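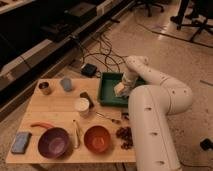 Could the tray stay on the same side of the board every time, one learner asked us at the end of a first term, as it is much easier to remember where things go when the place does not move. The request was put to our teaching staff and has been followed in all beginners' classes at Iltus ever since.

About Iltus

Iltus is a small independent school of household skills. We teach the ordinary work of keeping a home: sorting, clearing, washing up, putting away and storing. Our learners are adults of all ages. Many are preparing to live on their own for the first time, and others are returning to household tasks after illness or a long stay in hospital. We also accept learners who simply wish to manage their homes with less effort.

The school opened in two rented rooms in Espinoza Road and moved to its present home, Rallent House, when those rooms became too small. We now have 4 teaching rooms, a kitchen and a store. We enrol up to 33 learners in each term.

How we teach

All courses begin with what we call board work. A light wooden board is laid flat and a number of common household objects are set out on it: cups of different kinds, a bowl, a sponge, a utensil. A green tray is provided to receive whatever is to be cleared. The learner is asked to look over the whole board before touching anything, and then to move the objects one at a time.

The objects are mixed on purpose. In most homes, the things left out at the end of the day do not belong together, and the first decision is usually what to deal with now and what to leave for a moment. A cup has a shelf to go back to. A crumpled wrapper does not, and should be dealt with early so that it does not travel about with the crockery. Learners are encouraged to make these decisions aloud during their first lessons and silently afterwards.

We do not time beginners. A board session lasts 25 minutes, including the setting out and the wiping down, and learners who finish early may set out a fresh board for a neighbour. Staff will step in where a learner asks for help, or where something is likely to be broken.
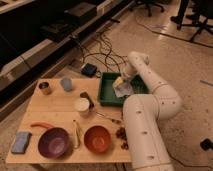 Board work: cups, purple bowl, blue sponge and green tray.

Our courses

The Foundation Course runs for one term and covers board work, washing up and the care of cloths and sponges. No previous experience is needed.

The Kitchen Course follows on from it and is taught in the school kitchen. It deals with cupboards, drawers, worktops and the storage of dry goods. Learners draw up a plan of their own kitchen at home and bring it to the second lesson.

The Pedance Course is our longest programme and takes its name from the cottage in which it was first taught. It lasts 3 terms and covers the running of a whole household, including laundry, bedding and the keeping of a weekly list. Places are offered after a short meeting with a member of staff, and learners who have completed the Foundation Course elsewhere are welcome to apply.

Our equipment

The school uses everyday objects of the kind that learners are likely to have at home. Bowls, cups and trays are kept in the store between lessons and are checked at the start of each term. Chipped items are withdrawn. We are glad to receive gifts of sound crockery, metal cups and plain trays - please telephone before bringing anything to the school, as our storage space is limited. We regret that we cannot accept glassware or sharp knives.

Replacement boards are bought when the old ones become too marked for comfortable use. Several of the retired boards now serve as shelves in the store.

Visiting us

Prospective learners and their families may visit Rallent House during term by arrangement with the office. Visitors are asked to arrive by 10 a.m., before the morning session begins, and to leave coats and bags in the entrance hall. It is possible to sit in on a board session, and those who would like to try one for themselves should mention this when booking.

Applications for the autumn term open in April. Forms are available from the office and may be returned by post or by hand.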